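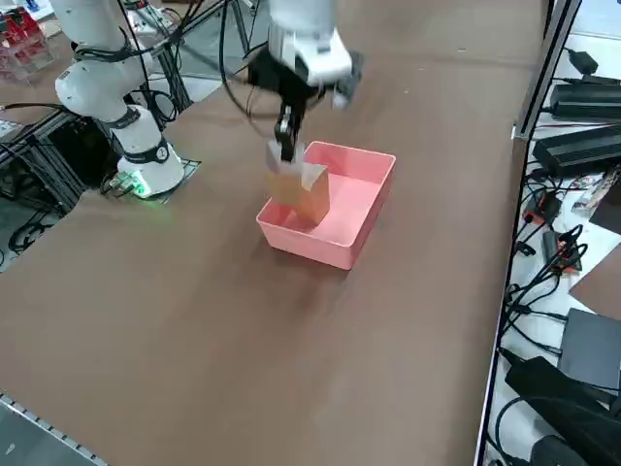
A Bin for the Small Boxes

Most homes have a drawer, a shelf or a corner of the closet where small cardboard boxes end up. They held light bulbs, tea, batteries, bandages, a charger for a phone that was traded in. Some are still full. Some have one thing left in them. A good number hold nothing and were kept because they looked useful.

I live in Posthorpe, in an apartment with one real closet, and I spent most of October going through mine. The closet had three shelves and no system. Boxes were stacked by size, which meant that the printer ink sat on top of the cough drops and the cough drops sat on top of a box of picture hooks. To get to the hooks you took down everything else.

The answer was a plain open bin. I now use several of them, and this article is mostly about how to choose one and how to fill it.

Why open, and why plastic

I tried baskets first. Woven baskets look good on a shelf, but the corners of a carton catch in the weave, and the sides bulge once the basket is full. Fabric cubes sag. A lidded tub keeps out dust and also keeps out the person who is supposed to be putting things away. In my house, anything with a lid gets things piled on the lid.

A rectangular bin with smooth sides has none of these troubles. Cartons slide in flat against the wall. The bin pulls out like a drawer, goes to the table, and goes back. When something leaks, you wipe it.

Color matters more than I expected. My first set was clear, bought at Gallagher, the housewares store on the main street in Banusley. Clear plastic shows every label inside, but it shows them all at once, and the shelf looked as busy as it did before. The next set was white, and I kept losing white cartons in it. A light solid color is easier on the eye. Brown cardboard shows up well against it, and so do most printed boxes.

Measure before you buy

Closet shelves are often deeper than they look and narrower than you remember. Write down the width, the depth and the height to the next shelf. Then take off 2 inches from the height. You need that space for your hand.

Rims are the part people forget. Many bins flare outward at the top, so the size printed on the sticker may be for the base. Two bins that should fit side by side then don't, and one of them has to ride up on the edge of the other. Measure across the rim in the store. I went back to Gallagher twice over this.

Depth is the other thing. A shallow bin is better for small boxes than a deep one. In a deep bin you stack, and once you stack, the bottom layer is gone for the season. I look for sides a little lower than my tallest carton, so that the tops stick up and can be pinched between two fingers.

Decide what goes in

Empty everything onto a table. It takes up more room than you think, so clear the whole top first.

Open every box. This was the slow part, and it took me 3 evenings. I found a new smoke alarm battery, a set of napkin rings and a box of matches that had gotten damp. I also found that many of the cartons were bigger than what was in them. A carton made for twelve light bulbs was holding two.

Anything in an oversized box can move to a smaller one, or out of cardboard altogether. Empty boxes go to recycling unless they belong to something under warranty. Flatten the ones you keep for that reason and stand them at the back of the shelf with a rubber band around them.

Medicine is a separate matter. It should stay in its own carton with the dosing sheet, and it should be stored up high if children visit.

Check the wrapping

Boxes that come from the store in plastic wrap need a decision. The wrap keeps tea and spices fresh, and there is no reason to take it off until you use them. On hardware and bulbs it does nothing for you once the box is home, and it makes cartons slide around in the bin.

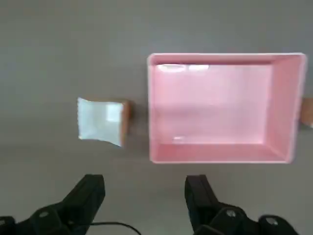

A wrapped or shiny surface is also hard to label. Pencil won't take and marker rubs off on your fingers. When a box has one glossy face, like a small carton that is white and shiny on its broad side and plain brown cardboard along the narrow one, write on the brown. The narrow side is usually the one facing up when boxes are stood in a row, so the label ends up where you need it. I use a black felt pen and write one or two words. "Hooks." "Fuses, old." Masking tape works on the glossy faces if you have no choice.

Filling the bin

Start with the bin beside the boxes on the table, both within reach. Put the largest carton in first, flat against one of the short ends. Work toward the other end and keep the labels facing the same way. Stand boxes on edge wherever they will stay up. Lay down only the ones that tip.

Lower each one in instead of dropping it. Old cartons have weak bottoms, and the glue on the end flaps gives out. If a flap opens, tape it now.

Leave one end of the bin free, enough for two or three boxes. A bin packed full on the first day has no place for the next thing that comes home, and that thing goes on the shelf in front of it.

Group by where you use things and not by what they are. I had all the batteries together for a while, and it was tidy, but the flashlight batteries were wanted by the back door and the hearing aid batteries were wanted in the bedroom. They live in different bins now.

What it cost

The bins I settled on are made by Nitau and come in a shallow and a deep version. I bought the shallow one for the closet and a single deep one for cleaning cloths. The whole closet, with a roll of tape and a new pen, came in well under what I had set aside for a shelving unit with drawers, which was priced at 400 dollars and would have blocked the light switch.

I still have one shelf to do. It holds extension cords, and cords need something other than a bin. For the moment they are hanging from two of the hooks I found.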